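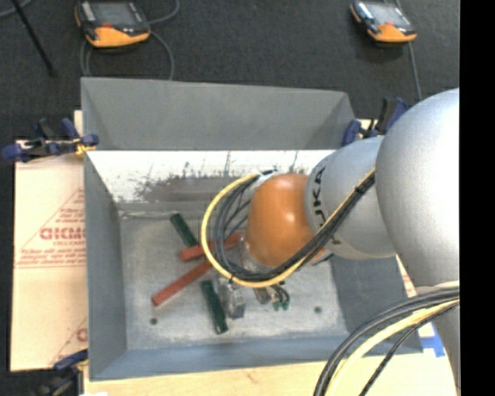
Litberg open sorting tray in grey sheet metal, with green and red blocks on the tray floor.

Litberg Open Sorting Tray, Large

The Litberg tray is an open rectangular bin with sloping sides, supplied to schools, training workshops and parts stores across Australia. It holds blocks, offcuts and small components at bench height, where they can be reached without lifting a lid or drawer. The body is grey sheet metal throughout and is sold without liners or dividers.

Dimensions and capacity
Length at rim: 1000 mm
Width at rim: 900 mm
Depth, near wall: 200 mm
Finish: plain grey, unpainted
Lid: not available for this size

The far wall is taller than the others and should be positioned against the back of the bench. Customers with a bench less than 2000 mm long are advised to confirm clearances at both ends before ordering, as the tray may not be placed with any part of its base overhanging.

Surface wear
Scuffing and scratching of the floor and inner walls are normal in service and do not affect the warranty. Marks will be most noticeable on the lighter areas of metal. Trays returned solely on account of surface marking will be sent back to the customer at the customer's cost.

Blocks
Elongated blocks are sold separately in dark green and brick red. Colours may be mixed within an order. Minor variation in shade between production runs should be expected, and customers wishing to match an existing set should quote the original order number. Blocks are not suitable for children under three years of age.

Care and cleaning
Remove all contents before cleaning. Wipe the floor and walls with a soft cloth and neutral detergent, then dry thoroughly. Abrasive pads, chlorine-based cleaners and solvents must not be used. Adhesive labels should be applied to the outer faces only.

Installation
The tray is delivered assembled. Two persons are required to lift it onto the bench. Fixing to the bench top is recommended wherever the tray will be loaded from one side, and a fixing kit is available under the Meltstead accessories range. The kit includes bolts and washers but no tools.

Ordering and enquiries
Orders placed before noon are processed the same day. Delivery to metropolitan addresses is by pallet carrier, and a person must be present to sign for the goods. Prices for the current catalogue apply until the end of August.

Quotations for schools and government purchasers: Marlina Sembiring, Institutional Sales
Technical enquiries and spare parts: Syahrul Tjoa, Product Support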